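I have lost my keys more times since February than in the whole of the year before. Moving house does that, I suppose. Last Tuesday I was late to meet Imelda for coffee (again!) and decided we needed a proper system.
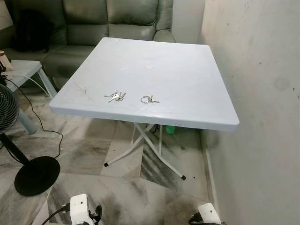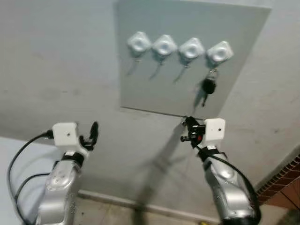 My big mistake in the old place was the bowl. Everything went in it – coins, receipts, dead batteries – and the keys sank to the bottom. So now it's hooks on the wall, four in a row, and I've claimed the one on the far right as mine. Ebbe reckons the folding table is handier and still dumps everything there when he walks in. I'm giving him until the weekend, then I'm buying labels in his least favourite colour.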